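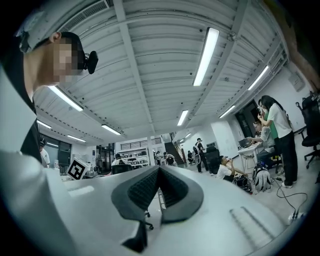
Black shirt again, upper left.

November, a bit past eleven at night

I should be asleep but I've got the book thing going round in my head, so I'm writing it down before it gets mushy.

Finished the Zacharopoulos novel on the bus this morning and then had to sit through a whole day of work pretending I hadn't. Chapter 21 wrecked me! The town votes to stop teaching its own language in the school, and he gives the whole vote to a woman who's mostly worried about her soup. I've read plenty of novels that want me to be angry about a government and they all shout. Leonidas just lets her stir the pot and put her hand up with everyone else.

Then tonight was the reading, upstairs at Skenon. I'd guessed ten people and there were so many that they ran out of chairs and I ended up on the radiator (off, thank goodness). Urszula Stępień did the interview. She translated him, so she knows where all the bodies are buried, and she didn't go easy. First question, straight in — did he leave out the real name of the country because he was scared? He took a long drink of water and said yes, at first. Then he said that by the third draft he liked it better without, since readers from four different places had written to tell him they knew exactly which town it was. Big laugh. I don't think he was joking.

He read for too long, as they all do. The flood chapter is fine on the page but out loud it's a lot of water. Gilang leaned over and whispered "is it still raining" and I had to look at my shoes for a while.

Questions from the floor were mixed. One man gave a speech about newspapers. Damian asked if a novel had ever changed anybody's vote, and I thought that was a bit rude and also the thing I wanted to know. Leonidas said the first printing was 2,000 copies, and that he had never met a politician who'd read one of them, but his aunt had stopped speaking to her brother over it. So, something.

I bought the early one, Enham, the short stories, even though I promised myself no more books until I've read Catacutan. It's 150 pages, it hardly counts. He signed it and spelled my name wrong and I said it was perfect. Why do I do that?

Walked back with Gilang and we argued the whole way past the bakery. He thinks a made-up country is a way of hiding. I think it depends who's holding the map, but I couldn't say what I meant by that and he knew it, so he won, I guess. I kept thinking of better answers on the stairs. What I should have said is that I read Flustach when I was 13, and that was set on a moon, and I still understood my grandfather better afterward.

Might text him that. No, it's late. Start Enham tomorrow, return the library ones, and email Urszula about the spring workshop before I lose my nerve.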